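Drislow Fastener Vocabulary, data card

Version 2
Maintainer: Uthai Panyasiri
Last revised: 6/27/22

Summary

Drislow is a plain-text word list for screws, bolts, nuts, washers and the tools that turn them. It maps the names people write in repair notes, parts orders and shop catalogues to one preferred term each. The list holds 3,000 entries in British English with spelling variants and common misspellings. It contains text only.

The list began as a lookup table for the Nallberg parts counter, where the same item was being ordered under several names and returned as wrong stock. It was later extended with terms from the Winbridge repair notes and put into its present layout.

Files

terms.tsv: the main list, one entry per line
variants.tsv: variant spellings, each pointing to an entry in terms.tsv
withdrawn.tsv: entries removed since version 1, with the replacement where there is one
CHANGES.txt: notes by version

All files are UTF-8 with Unix line endings. Fields are separated by a single tab. There are no quoted fields, so a spreadsheet that guesses at quoting may damage entries containing the inch mark. Import with quoting turned off.

Fields in terms.tsv

id: permanent, never reused
term: the preferred term, lower case unless it contains a proper name
part: one of head, drive, shank, thread, nut, washer, tool, finish
broader: id of the next term up, blank at the top level
note: free text, up to 80 characters
source: N for Nallberg, W for Winbridge, E for editor

Naming rules

Head shape and drive type are recorded separately. "Countersunk" is a head term and "hex socket" is a drive term. A screw described as "countersunk hex socket" therefore matches two entries and should be stored as a pair of ids. Version 1 treated such pairs as single terms, and most of the contents of withdrawn.tsv come from undoing that.

"Allen" is kept as a variant of "hex socket" for the drive and of "hex key" for the tool. "Allen bolt" is listed as ambiguous and has no preferred term, as the Nallberg orders used it for both cap head and button head screws.

"Bolt" and "screw" are not told apart by whether a nut is fitted. The source texts do not keep to that rule and the list does not try to impose it. Where both words occur with the same head and drive, the more frequent one is preferred and the other goes to variants.tsv.

Sizes are left out. M5, M6 and similar codes should be stripped before matching. The script that does this at Winbridge is not included.

Finish terms describe the name used on the order. "Bright", "plain" and "self-colour" are three entries because the sources treat them as three, although many suppliers do not.

Collection

Nallberg order lines were exported in October and reduced to unique strings. Customer names and account codes were removed before editing. Winbridge notes were handwritten and had been typed up earlier for another purpose, so some errors in variants.tsv are typing errors and not the spelling of the fitter. These are marked "t" in the last column of that file where the paper note could be checked.

Sample entries

The entries below are printed with tabs shown as vertical bars.

0112 | countersunk | head | 0100 | sits flush or below the surface | N
0118 | raised countersunk | head | 0112 | also "oval head" | N
0240 | hex socket | drive | 0200 | recessed, six-sided | N
0655 | hex key | tool | 0600 | see variants for "Allen" | W

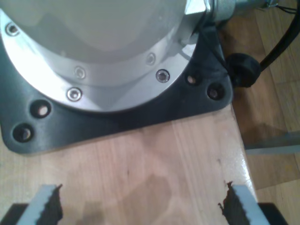

Figure 1. Countersunk hex socket screws in a curved aluminium flange (entries 0112 and 0240).

Known gaps

Wood screws are thinly covered. Security drives are present only where an order mentioned them. Rivets and pins are out of scope and will not be added.

Around 25 entries have a broader id that points to a withdrawn term. They load without error but break any script that walks the tree to the top. Treat a missing parent as blank until this is corrected.

American terms are included as variants only when they occurred in the sources. Do not use the list to convert catalogues between the two forms of English.

Related lists

Duangkaew covers pipe fittings in the same layout. Its ids overlap with those used here, so add a prefix before merging.

Corrections

Send the id, the current line and the proposed line to the maintainer. Requests for new terms need at least one example of the term in use.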